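Search this site
Go

What Happens When One Company Buys Another?
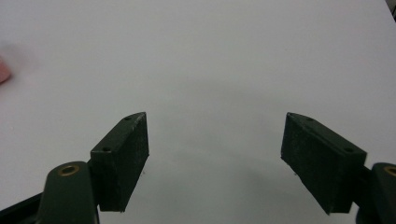

Photo: Clellville Kids' Business Desk

You may have heard a grown-up say that one company "bought" another. It isn't like buying a sandwich. You can't carry a company home in a bag. So what is being bought?

Most companies are split into small pieces called shares. If you own a share, you own a tiny part of the company. A buyer that gets more than half the shares can usually decide what the company does next.

Say a company named Nolla makes computer programs for libraries. It has 117 workers. A bigger company named Reromthorpe has 3,334 workers and sells computers. Reromthorpe would like to sell library programs too, but making its own would take 5 years. It offers to buy Nolla.

First, people from both companies talk about the price. Reromthorpe looks at Nolla's bills, its customers and how much money it makes. Then Nolla's owners vote. In many countries the government can also check the deal. If one company would end up selling nearly everything of one kind, the government may say no.

Suppose the deal goes through in January. Nolla's owners get money, or shares in Reromthorpe, or some of each. Nolla might keep its name, or the sign on the door might change.

The workers may have a new boss. Some may get new jobs to do. Others may lose their jobs – two companies joined together don't always need two teams to send out the bills. This can be a hard time for families.

Customers can notice changes as well. A program might get better, cost more or stop being sold.

Words to know
Share: a small piece of a company that a person can own.
Merger: when two companies join and become one.
Layoff: when a company ends people's jobs to save money or because the work is gone.

Get our kids' newsletter every month. Ask a grown-up to sign you up.

Comments (3)

mapleleaf_reader: My mom's work got bought and she got a new badge but the same desk.

Room5Class: We read this out loud. Can a small company buy a big one?

tomato77: Yes, if it can borrow enough money. My uncle told me.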